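Budget check: two arms with hands vs. two arms with grippers

Forum > Hardware > Buying and Planning

bedton_lab
Posted 4th May

I have to hand in an equipment plan for a small assembly cell. The job is putting light housings onto bases and taking them off again. Two arms on one table. The arms are settled. What I can't settle is whether to ask for multi-fingered hands on both or go with plain two-finger grippers and buy a few sets of custom jaws.

The hands eat most of the end-of-arm budget. With grippers I would have money left for spares and a better table. With hands I would have nothing left and a very nervous manager. What did people here do, and would you do it again?

Cutusach
Posted 22 minutes later

Grippers. We handle 94 part numbers and every one of them goes through with three sets of jaws. Jaws cost us next to nothing to make. When one chips, somebody prints or mills another and we are running again after lunch. You will not get that from a hand.

tuncer_m
Posted 41 minutes later

Depends on the parts. Ours are round, smooth and easy to mark. A two-finger gripper had to squeeze harder than we liked to stop them turning. With fingers on both sides you can spread the load and keep one finger low to hold the base while the rest deal with the top. I wouldn't go back.

Cutusach
Posted 1 hour later

You can do all of that with a V-shaped jaw and a rubber pad. Holding the base is what a fixture is for.

tuncer_m
Posted 1 hour later

One fixture per base. We change bases a lot. The fixtures were costing us more than I ever put in the plan, and they all have to be stored somewhere.

bedton_lab
Posted 2 hours later

How many variants are you running, tuncer_m? I have 20 on the list right now and sales keeps saying there will be more by January.

tuncer_m
Posted 2 hours later

Similar to you when we started, a lot more now. If yours was going to stay at 20 I would say Cutusach has a point.

Inidstead
Posted 3 hours later

Whichever way you go, put cables and connectors on their own line in the budget. Ours were lumped in with "misc" and that line was gone in the first quarter. Any cable that runs outside the arm gets bent every cycle, and the plug at the wrist is the bit that gets knocked. We keep two full sets on the shelf. I put down 300 for clips, sleeves and ties alone and used all of it.

Also ask the seller how long a hand repair takes. Ask for it in writing. If the answer is six weeks you need a spare hand, and that changes your whole comparison.

Cutusach
Posted 3 hours later

This is my main problem with hands. People compare the price of two hands with the price of two grippers. It should be three hands against two grippers.

Inidstead
Posted 3 hours later

Four if left and right aren't interchangeable. Check that too.

bedton_lab
Posted 5 hours later

I hadn't thought about left and right. Emailed the seller.

Berkay Başaran
Posted 6 hours later

We went through this last year and ended up with hands on both arms. A few notes on where the money went, in no special order.

Training time for staff was the biggest thing we got wrong. I planned for a week. It took two people most of a month before they could set up a new part without calling me over.

The table matters less than you think. We had a quote for a machined steel bench at about 3,000 and turned it down. A wood top is fine for light parts if it is flat and well bolted down, and a dropped part doesn't get dented.

Leave room. Two arms working on the same part in the middle of a table take up a lot of it, and the elbows stick out further than the drawings suggest. We had to move a shelf and then move it again.

I agree with Cutusach that the spare has to be in the comparison. I don't agree that it decides the matter. For us, the fixtures and jaws we no longer buy will pay for the spare in the second year. For a shop with stable parts they never would.

If your manager is nervous, ask for one hand first and put a gripper on the other arm. It is slower for this kind of job, but you will learn what you need to know before the second order. Our own cell has a hand on each side now, and most of what it does is a white cylinder on a round black base, held from left and right. 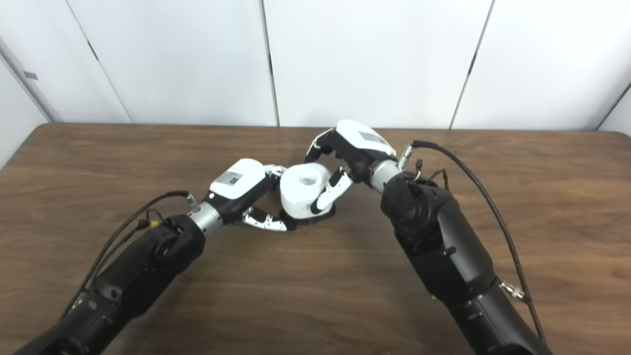

As for the order itself, get the wrist connectors quoted together with the hands. Ours came as a separate item with a separate delivery date, and the arms sat there for three weeks waiting for them. I can send you the parts list without prices if that helps with your plan.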